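Home | Modules | Timetable | Reading | Staff

Category: Robotics / Simulation Methods

Handout 8: Training a Policy in Simulated Interiors

These notes accompany the lecture by Wael Zerouali on the Lotari method, in which a mobile manipulator is trained in rendered homes before it meets a real one. Each run, or episode, lasts up to 26 seconds of simulated time. Students should note how little a close view may offer: a plain surface, a few edges and a soft shadow. 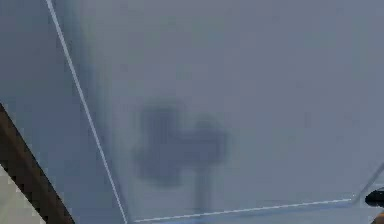 Why is the policy trained on images when the simulator already holds exact positions?

Exact positions are not available in a real building. The policy must therefore learn from the same kind of input it will receive after transfer.

Views of doorways are treated separately in the Benkirane variant. Two openings divided by a stretch of wall require the policy to select one, and the lighting and floor beyond a threshold may differ from those in front of it.

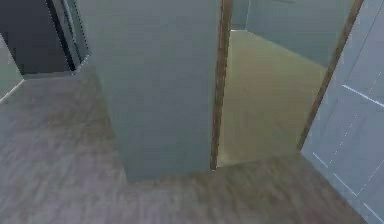

Page last modified: February, 14:08

The training set for this part of the module contains 2,458 episodes. Students are to compare the two variants on the Zavholm split and submit a short report. Plots must have labelled axes, and failed episodes must be included in the totals.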